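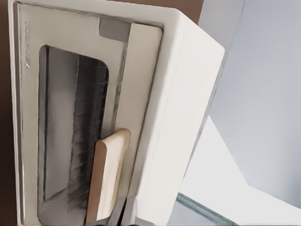

29/09/2019
开烤箱门任务,仿真规范整理(第2版草稿)

上午和Ottó Katona对了一遍开门任务的评测规则,下面按讨论顺序记,没定的地方打问号。

一、成功判定
旧规则只看铰链角度,超过阈值就算成功。Henriques那批日志里有不少是手指卡在把手侧面硬撬开的,角度够了,接触力也早超了。从这一版起两个条件同时满足才计成功:门角到位,且全程把手接触力不超限。超限的单独归一类,记“违规开门”,不并入失败,否则后面查原因分不开。
门角到位后要保持多久?Ottó主张11帧,我觉得偏短,先按11帧跑,看回弹的比例再改。

二、接触区域
允许接触的只有把手。门板、玻璃窗、外壳四周的边框一律算禁区,擦碰也记。手指和把手根部、门板之间的余量很小,碰撞体必须用细分过的网格,不能再用包围盒。上次用包围盒,手指还没碰到木把手就已经报接触,Jetimen那边为这个查了两天。
把手的摩擦系数写进配置文件,不许在脚本里临时改。改了要在本子上留一行:谁改的,原值,新值。

三、相机
腕部视角在靠近把手时倾斜很大,烤箱正面在画面里几乎是竖着的。检查过标定,外参没有问题。规定:存档一律保留原始朝向,不做旋转校正。要给人看的,另存一份,文件名加后缀。以前有人直接覆盖原图,训练集里混了两种朝向,清理起来很麻烦。
门板上的BOSCH字样是贴图带的。对外发布的版本要不要去掉,等Omusden答复。内部评测先不动,免得两边贴图不一致。

四、随机化
烤箱位姿、光照、把手颜色可以随机。门的质量和铰链阻尼也可以随机,但范围要写明,并且和评测集分开。评测集固定种子,共8组,不得用于调参。Ikusitz的旧脚本默认每次启动重新取种子,这个必须关掉,我已经在启动说明里加了一行。
玻璃的反光和透明度暂时不随机。渲染器换版本后窗内烤架的细线条有时闪烁,先查清再说。

五、记录要求
每次评测至少留下:代码提交号、配置文件、种子、渲染器版本、全部接触日志。缺一项,结果不进汇总表。
现有3,862条轨迹里,大约有一半没写渲染器版本。能从时间戳推出来的补上并注明“推断”,推不出来的移到旧数据目录,不删。

六、上真机之前
仿真通过不等于可以上真机。上机前照旧:速度降到慢速档,急停有人守,烤箱断电并拔插头,先空走一遍轨迹。力上限取仿真值的一半。Ottó提出空走时也要开力监控,同意,加入检查单。

待办
接触力上限:现用值是四月份定的,来源找不到了,重测。(我)
碰撞网格重新导出,检查把手两端和门板之间的间隙。(Ottó)
“违规开门”要不要再分轻重两档?下次讨论。
旧日志按新规则重算一遍,新旧两个成功率都列出来,旧的标明规则版本。

下午补:重算脚本跑了一半,磁盘满。清了缓存目录,从断点接着跑,结果明天贴在后一页。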